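Product Review: Vernum Concentrated Laundry Powder
Reviewed by Soo-ah So
Category: Household Supplies

Vernum is a fragrance-free powder sold in a 3,000-gram carton with a cardboard scoop. Our office tested it through the month of May in the shared laundry at Atside, where residents previously used the liquid supplied by Wastero.

Performance on everyday soil was good. Cotton bedding and kitchen towels came out clean at the standard dose, and cooking oil was removed in most cases without pretreatment. Results on dark clothing were less even. In short cold cycles the powder left pale streaks along seams, and 2 of the test loads had to be rinsed again. The maker advises dissolving the dose in warm water first — a step that many residents will skip.

The carton is sturdy, but the pour flap tears early and does not close well afterward. A refill pouch of 700 grams is also sold and stores more neatly.

Vernum is recommended for warm washes of whites and linens. Households that wash mainly in cold water should consider the Vasseur liquid.

Rating: 4 of 5
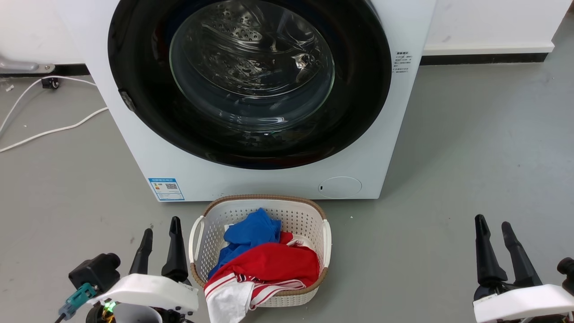 Front-loading washing machine with glass door.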